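**September, bench notes, coag / stool antigen validation**

Started 8.15. Fridge 2 at 5 degrees on the door display, logged it. Probe inside agrees for once.

Carrying on with the Prirka stool blood kit vs our current one (Zidik). Same question as before, can we drop the cut-off without flooding the colonoscopy list. Endoscopy already grumbling and we haven't changed anything yet.

Aliquots left in the first box: 80. Used 69 so far, so 11 left, then open the second box. Do NOT mix lots. Second box is a different lot number, needs its own cal curve, see front of folder.

Cal curve this morning:
- low standard fine
- mid standard fine
- top standard reading under, same as last time. Re-ran with fresh diluent, came up. So diluent, not the standard. Binned the open bottle and wrote the opening date on the new one (please everyone do this)

Ran the paired samples in two batches. First batch clean. Second batch had one tube with hardly any liquid over the pellet, got an aspiration error, respun it and it went through. Marked R in the sheet so it can be left out if Jin-sol wants it left out. I'd leave it in.

Disagreements between kits are nearly all down at the bottom end, where you'd expect. Prirka calls a few more positive there. Whether those are real or just noise we can't say from the bench, need the scope results and those are weeks off for most of them. Have asked for the polyp findings as well as the cancers this time. Last time we only got "cancer y/n" back and it made the whole table useless for what we wanted.

Sample 2346: positive on Prirka, negative on Zidik, and on repeat, the same again. Both repeats from the same pot though so doesn't prove a lot. Blood isn't mixed evenly through the sample, one end of the stick can be loaded and the other end nothing. Would need a second pot from the patient and the protocol doesn't allow for it. Query put in to Jin-sol. If the answer's no then it stays as discordant and we move on.

Thought while pipetting: we keep talking about the cut-off as if it's one number. Older men in our set sit higher across the board. One threshold for all means we miss more in the women, probably. Not our study to fix, but the age/sex split ought to be in the report even as a plain table at the back. Would take me an hour. Less if the sheet had sex in one column and not two.

Storage check. Protocol says stable at room temp for a set number of days, the leaflet in the new Prirka box gives a different number from the leaflet in the old one. Emailed them. Untill they answer use the shorter one. Two pots in the rack would fail on that, I've put them at the back with red tape on, don't throw out.

Spoke to Garnik clinic about the return rate. Reminder letters went out late so the low numbers for last month don't mean people are refusing the test. They will send the corrected list. Told them again to write the collection date on the pot and not only on the form, half of them come seperated from the form by the time they get to us.

Quan (the middleware, v. slow again) dropped the link to the analyser just before lunch. Results held on the analyser, nothing lost, pushed them over by hand and checked against the printout line by line. All match. Ticket raised.

To do
- new lot cal curve before anything else
- chase Prirka re leaflet
- chase Quan ticket
- age/sex table
- order tips, the long ones
- ask if discordants get blind re-read

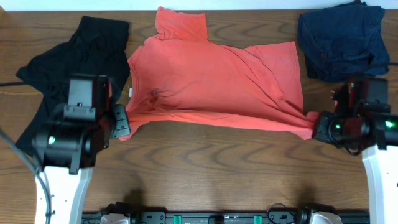 *Entry: Jin-sol Kong's group, screening bench. Read and initialled J-s. K.*

Afternoon, short one. J-s. came by at 3.40. Says leave the respun tube in, flag it in the footnote. No second pot for 2346, as expected. Yes to the age/sex table, wants it in the main text not the back, fine.

Also wants the discordants re-read blind by whoever didn't run them, so not me. Codes are in the sealed envelope in the top drawer, sheet has the codes only, no kit names.

Waste out, bench wiped down, centrifuge lid left open to air. Analyser on standby NOT off, it takes ages to warm up and the early run needs it.

Remaining 11 aliquots back in the freezer, second shelf, left side.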